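Clisska Toy Library, minutes of the June meeting

Present: seven of us, then six once the biscuits ran out. Rongrong Pan in the chair, it being the only one that doesn't wobble.

1. Last minutes. Agreed, apart from the bit about the drum kit.

2. Late returns. Nearly 30 items are out. The marble run is now in its third year of a two-week loan. Letter to go out, firm but friendly. Second letter, less friendly, to be drafted.

3. Sorting. The usual mixed lot, on the green cloth:
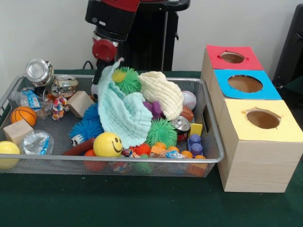
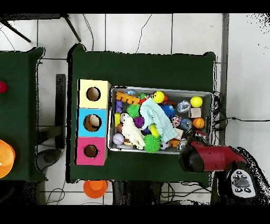
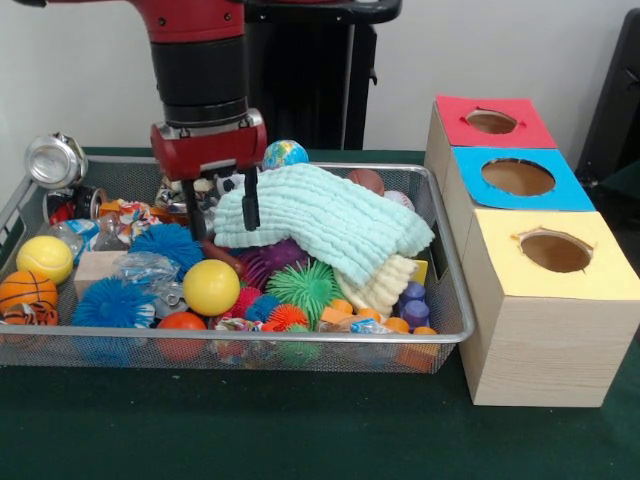
Rongrong proposed one kind of toy per tray. Carried, with sighs.

4. Fees. Stay at £3.

5. AOB. The kettle. Deferred again.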